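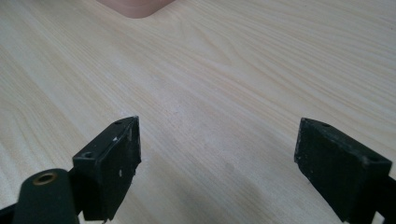
Handheld gripper open, pink object at the top, left of center.

Mon 3 June
Melton bench, hand demos for the Tekleab pick task

Picking up where the April notes stop. The arm policy still reaches short when the target starts far up the table, so this batch is all far starts. Jaws open at the start, target near the top of the view, one smooth approach, close, lift, set down, stop recording. Demos are 200 frames at most. Anything longer gets thrown out by the Bivach loader without a warning, which cost me part of the morning before I checked the log.

Set size before this batch was 1240 demos. Most of those have the target in the lower half of the view at frame one.

Fingers: both inner faces are scuffed, the left one with white specks and small chips. I left them on. The arm has a newer pair and I would like to know if the grip differs, but I don't want to change fingers in the middle of a batch. If we swap, swap between sets and write it down here.

Start pose is by eye. I line up so the target sits a little left of the midpoint between the fingers and just enters the view at the top. Jerkora tracking needs a moment of stillness before you move or the first few poses jump. Count to two, then go.

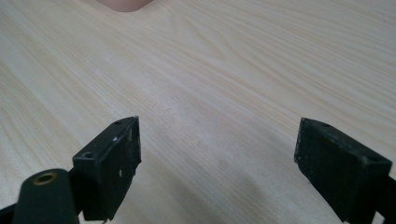 Problems

Tracking dropped in 23 demos, nearly all when I turned my wrist early. Deleted those and redid them with the wrist kept level until the jaws were over the target.

The light patch in the middle of the table is washed out and the grain goes faint there. Tracking may be short of features over it. Try the lamp lower before blaming the software.

To do

Rerun calibration on the handheld.
Split the far starts into their own folder, hold back 31 for checking.
Train overnight on the full set, same settings as April.
Whoever has the bench next, please leave the jaw width zero alone.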